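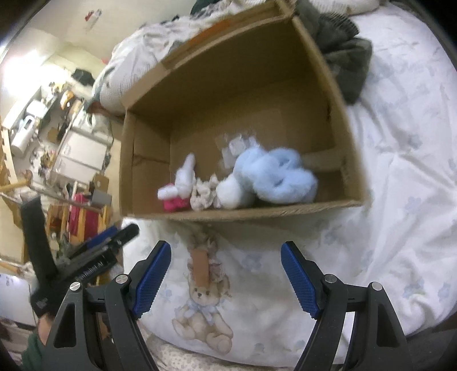 Donnie Cowie writes back that the jump numbers are fine and that I'm looking for trouble. His view is that the Momville girls jumped higher in May than in February since they lifted all spring, and a coach doesn't need a force plate to see it.

19 May 2025

Maybe. I went through the files again this morning and I still don't buy the team average.

What we have: 18 players on the February sheet, all countermovement jumps, hands on hips, best of three. The May sheet has the same names but two of them never tested. Somebody carried their February scores over so the column wouldn't have holes. That pads nothing by itself, but it makes the group look complete when it isn't. Took them out.

Bigger problem is the arms. Hamish Baxter ran the May session and he says hands on hips "mostly." I asked what mostly means. Guards yes, forwards he thinks so, the last group was in a hurry to get to the bus. An arm swing is worth more than the gain we're supposed to be excited about. So I can't tell training from technique for that last group, and I don't know for sure who was in it.

Also the mat. February was on the old MacKinnon mat, May on the Plulen. We never ran them side by side. Donnie says a mat is a mat. I've seen two mats disagree on the same jumper in the same shoes, so no.

Checked the raw export for junk. 1359 rows, including warmups, step-offs and what looks like somebody walking across it. The software picks the highest value per player and doesn't care whether it was a real jump. One forward's "best" has a flight time I'd expect if she tucked her knees. Flagged, not deleted.

Where I am with it: the guards probably improved. Wouldn't put a number on it. The forwards, no idea. The Wutley summary going to the athletic office should not say "team-wide gain" and I've told Donnie so. He is not happy.

To do
Both mats on the gym floor, same jumpers, same day.
Hamish to write down group order from memory before it fades any more.
Ask Plulen whether the flight time cutoff can be changed.
Retest the forwards, hands on hips, me watching.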